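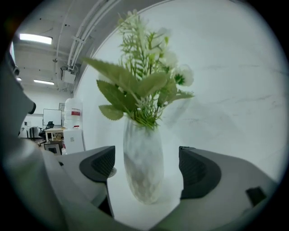 3 Jul 2018
Notebook: Foltside bench, hand-held gripper work

Carried on with the tall object set. The question is still the one from May: can the policy learn where on a slender object to close the fingers from hand-held demonstrations alone, with no depth and no force reading, only the wrist view? The Jalus model gets the short objects right and then does silly things with anything top-heavy.

Object for this session is the frosted vase with the artificial bouquet in it. I like it as a test because it is awkward in three separate ways. The glass is mottled and nearly the same colour as the surface and the wall, so the outline is weak. The body is widest near the middle and narrows towards both ends, so a grasp a bit too high or too low has the pads on a slope. And the flowers spread well past the glass on both sides, so anything that looks for the middle of the whole object can end up looking at leaves.

Method as agreed with the Wunham side:
-- vase upright on the white surface, curved wall behind
-- approach level, fingers open, one side each
-- close at the widest part of the body, hold, lift, put down, open
-- turn the vase between demonstrations so the bouquet never faces the same way twice running
-- no correcting in mid-air. If it slips, the take is marked and kept

28 demonstrations recorded. 2 marked as slips, both early on, both when I closed too near the neck. They stay in the set with the marks on. Savchuk's filter throws out anything with a sudden jump in finger width, and I have switched that off for this object, as it was also removing good takes where I had closed quickly.

Retrained overnight settings on the short schedule, same starting weights as the bowls. Then looked at where the predicted closing point lands on held-back frames. Before the new data it sat high, up at the neck or in the greenery, which matches what we saw on the arm. After, it comes down onto the body in most views. It still drifts upwards when the large white bloom is turned towards the camera. My guess is that white petals against a white wall look enough like white glass against a white wall, and the model has no strong reason to prefer one over the other. The serrated leaves cause much less trouble. They are green and stick out sideways, and it seems happy to ignore them.

The other thing to look at is the shadow. The bouquet puts a faint grey one on the wall behind and to one side. I blanked it out in a handful of frames and the predicted point hardly moved, so I am not going to worry about that for now.

The ceiling lights are in view over the top of the wall, and so is a good part of the room, water dispenser and all. Wunham asked whether we should crop the background away. I tried it. Cropping to the wall made the closing point slightly steadier but the approach got worse, with the fingers arriving off to one side. I think the room is giving it a sense of how the gripper is tilted. Leaving the full view in. Would rather vary the room than hide it, and the next batch should be done from the other end of the bench so that the same chair and whiteboard don't turn up behind every vase.

Ran 7 trials on the arm at the end with the retrained model. Closed on the body and lifted in 5 of them. The 2 failures were both with the bloom forward, as above: it went for the shoulder of the vase, the pads slid up, and it stopped by itself. No breakages. Seven is too few to say much and I would not put it on a slide.

Pads: the ridged black ones are fine on frosted glass. I had expected to need the softer pair. Haven't tried them on polished glass, so don't read this across.

One note on holding the tool. With something this tall I find myself tipping the gripper back to see the top of the flowers, and that tilt goes straight into the data. Watch the fingers and the widest part of the glass, and let the flowers look after themselves. Whoever does the next set, please do the same or we will be comparing two different habits.

To do
-- bloom-forward views only, a separate batch, same vase
-- same vase with the bouquet taken out, to see if the weak outline is a problem by itself
-- something dark behind the vase for part of a session
-- ask Wunham for their frame list so the held-back sets don't overlap
-- put the slip marks in the shared sheet, they are only in my copy at present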